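Skadau two-finger gripper, short-finger version

The Skadau is a parallel gripper with two fingers, made for small arms that have to reach into bins, racks and divided trays. The short-finger version keeps the gripping point close to the wrist, so the wrist camera can see the fingertips and the target in one view. It is sold by Furkdale with or without the camera bracket.

Both versions use the same body and the same mounting plate. If you already have the long-finger version, the short fingers can be bought as a set and fitted with the screws supplied. The controller must then be told which set is in use, otherwise it will report the wrong tip position.

Trying it in simulation

A model of the gripper is supplied for use in simulation, along with a set of test rooms. We suggest running these before you order, as the choice between short and long fingers depends mostly on how deep your compartments are and how much of the view you can afford to lose to the gripper itself. The rack test asks the arm to reach a compartment marked in red. The divider walls are slanted and the light is uneven, so it is a fair check of the camera settings as well as the fingers.

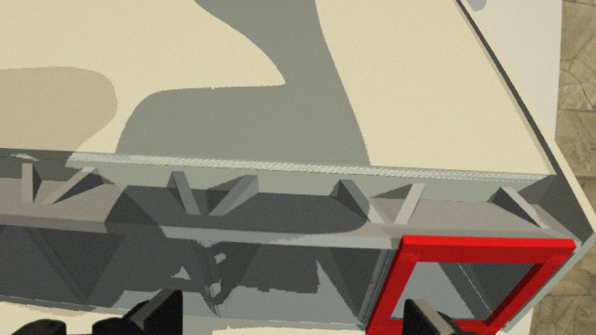

Rack test in simulation, with the gripper at the bottom and the target compartment outlined in red.

The same test can be run with the Ekström gripper, which is included in the model set for comparison. The Ekström has a narrower body and clears close dividers more easily. The Skadau has the stronger grip and the shorter reach. For open shelves there is little to choose between them – for deep compartments we would try the Ekström first.

Each test is set to 1,000 runs by default. You can lower this in the settings file, but short series give uneven results when the start position is varied.

Controller

The gripper works with the Ilbridge controller from version 2 onwards. Earlier versions will open and close the fingers but cannot read the finger position. Updating the controller clears any saved grip settings, so copy them off first.

In the box

Gripper body
Short fingers, one pair
Mounting plate and screws
Cable for the Ilbridge controller
Printed fitting guide

The camera and its bracket are sold separately. Order number 173 covers the gripper without bracket. Model files and test rooms can be downloaded free of charge from the support page.

Page last updated October 28, 2018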